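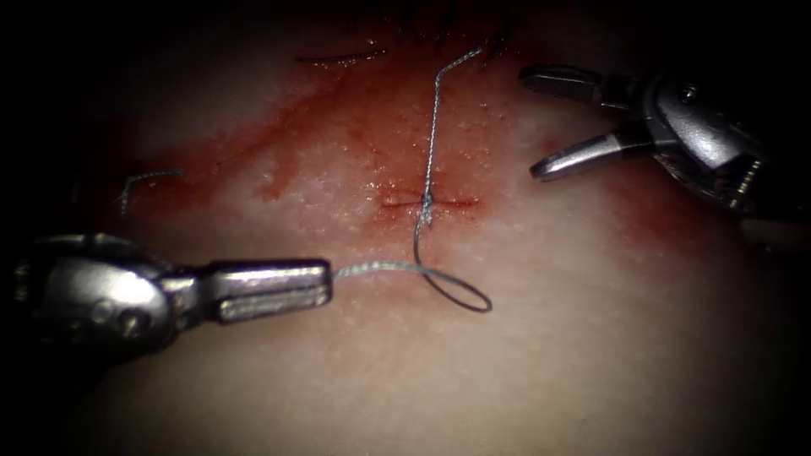
Researchers at the Drerkeck Institute have reported a method that allows a pair of surgical robot arms to tie suture knots under the supervision of an operator. The results were released in March 2025 as part of the Kereama project, a joint effort with the engineering department at Ukgate University.

Knot tying is among the harder steps to automate. Thread bends, twists and slides in ways that are difficult to predict, and it is often hidden behind an instrument. Earlier systems followed a fixed path and had no means of responding when a loop fell out of place.

The Kereama method divides the task into 7 short stages, from the first grasp of the thread to the final pull. At the end of each stage, the software compares the position of the thread with the position it expected. If the two differ too much, the arms return to the start of that stage and try again. The operator can stop the arms or take over at any point.

The team tested the method on tissue samples in a series of 100 attempts at a single knot. The system completed 88 knots without help, and operators stepped in for the other 12. Most of those cases involved a loop that closed before the second instrument could reach through it - a problem the team traced to errors in judging the height of the thread above the tissue.

Blood on the surface also made thread tracking less reliable, according to the report. The software now uses the last 3 views of the thread instead of a single one.

The group has not tested the method in patients and has no present plans to do so. Further trials, with a thinner thread, are set to begin in April at the Purklow laboratory.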